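第4章　木材の含水率と寸法変化

本章の学習目標
・自由水と結合水の違いを説明できる。
・含水率を全乾法によって算出できる。
・板目材と柾目材の収縮の差を、組織の構造と関連づけて理解する。

木材は、伐採され製材された後も周囲の空気と水分をやり取りし続ける材料である。家具の引き出しが梅雨時に固くなり、冬季に板の継ぎ目が開くのは、いずれもこの性質による。本章では、木材中の水分の存在形態を整理したうえで、収縮と膨潤が部材の寸法に及ぼす影響を扱う。

木材中の水分は、細胞の内腔などに存在する自由水と、細胞壁に保持される結合水とに大別される。乾燥の過程ではまず自由水が失われ、この段階で寸法はほとんど変化しない。自由水がなくなり、細胞壁が結合水で飽和した状態を繊維飽和点という。収縮が本格的に生じるのは、含水率がこの点を下回ってからである。

含水率は、水分の質量を全乾質量で除し、百分率で表す。たとえば乾燥前の質量が344g、全乾質量が200gの試験片では、含水率は72%となる。分母が全乾質量であるため、生材では100%を超える値も珍しくない。

収縮率は方向によって異なり、接線方向が最も大きく、半径方向がこれに次ぎ、繊維方向はきわめて小さい。モファット（Beathag Moffat）がオヴェットウッドの工房で行った観察では、幅60mmの板目材の木表側に反りが認められた。4.3節ではこの事例を取り上げ、木取りと反りの関係を検討する。

なお、計算に必要な樹種別の収縮率は巻末の付表8に掲げた。節末の演習に取り組む際に参照されたい。 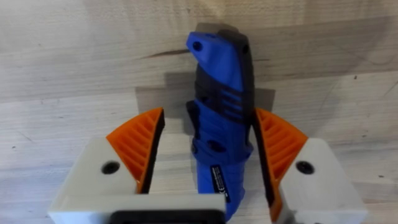 板目材が乾燥すると、木表側に凹状に反るのはなぜか。

木表側の面は木裏側の面に比べて年輪の接線方向に近く、幅方向の収縮が大きくなるためである。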